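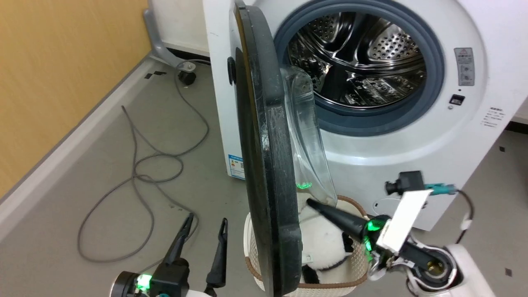 Washing machine with the door open

Reading reversals when only some of my deck comes out reversed

Ginevra De Luca

Hello to all. I have been reading tarot for myself for four years, always with upright cards only. In January I decided to learn reversals, and for this I bought the Marras deck, which has a back that looks the same from both directions. My older deck, the Doklow, has a small moon on the back, so I always know before I turn the card, and I thought this would influence me.

My difficulty is the following. When I shuffle overhand, almost no card changes direction. In my daily draw I had a reversed card maybe one time in two weeks. So I began to cut the deck in two and turn one half before I shuffle. Now I get too many, and in a spread of five cards I often have four of them upside down. On Friday evening I asked a simple question about whether I should accept more hours at my work, and the answer was the Six of Pentacles, the Star, the Three of Wands and the Knight of Cups, all reversed, and only the Eight of Swords upright. I did not know how to read such a thing. If I take each reversed card as the opposite, everything becomes very dark, and the only upright card is also not a happy one.

I have two doubts. First, is there a correct manner to mix the cards so that the reversals have a meaning? Second, when most of the spread is reversed, do you read each card separately, or do you look at the whole spread as one message? The booklet of the deck gives only three or four words for each reversed card, and for the Star it says "despair, delay, closed window", which did not help me very much.

I would prefer not to go back to upright only, because I feel that I am missing something. Thank you for your patience with my English.

Dinesh Kumarasinghe

Good evening Ginevra. I am also not a native speaker, so we will understand each other well.

For the mixing, I put all the cards face down on a cloth and move them with both hands in circles, for as long as I need to say my question three times slowly. Then I collect them without looking at which way they point, except that the long sides must be together. With this method the cards turn as they want. Turning half the deck before the shuffle is also permitted, but if your overhand shuffle is gentle, the turned half stays together like a block, and then you draw five cards from the same block. I think this is what happened to you on Friday. Please try to turn a small packet several times during the shuffle, and not one big half at the beginning.

About the meaning, I do not read a reversed card as the opposite. For me the energy of the card is the same, but it is blocked, or it is turned to the inside, or it is late. I choose one of these three before I lay the cards, and I keep it for the whole spread. If you choose after you have seen the cards, you will always choose the one which you like.

Let us take your spread with "turned to the inside". The Six of Pentacles asks how much you give to yourself, when you are giving so many hours to others. The Star is a hope you did not say aloud yet. The Three of Wands is a plan that is still only in your head. The Knight of Cups is an offer you should make to your own heart before you answer to another person. Then comes the Eight of Swords upright, and this is the only card that speaks about the outside situation. She is tied, but the ropes are not very strong and her feet can walk. I would understand that the extra hours make you feel you have no choice, and that you have more choice than you believe. You did not write what each position of the spread means, so please correct me if I am wrong.

When most of the cards are reversed, I do look at the whole. In my notebook I write "inside reading" at the top of the page, and I wait some days before I take a decision. If all are reversed and I feel nothing from them, I turn every card upright and read once more, and I compare the two readings. Some teachers do not like this. I have done it for many years and my decks have not complained.

One more advice: keep the Doklow for reading upright, if it is a deck you love. It is not necessary that every deck does the same work.

drullo_reader

just use 78 upright meanings, the deck already has enough bad cards in it. reversals were a headache for me and I dropped them

Ginevra De Luca

Thank you both. Dinesh, the positions were: the present, what helps, what blocks, what I do not see, and the result. So the Eight of Swords was in the fifth position, the result, and this is why I was a little afraid of it. But I tried your way of mixing on the table this morning and the cards felt much more free. I drew three, one reversed. It was the Hermit, and I am now trying to read him as late, which for a Hermit is a strange idea. I will write it in my notebook and look at it again next week.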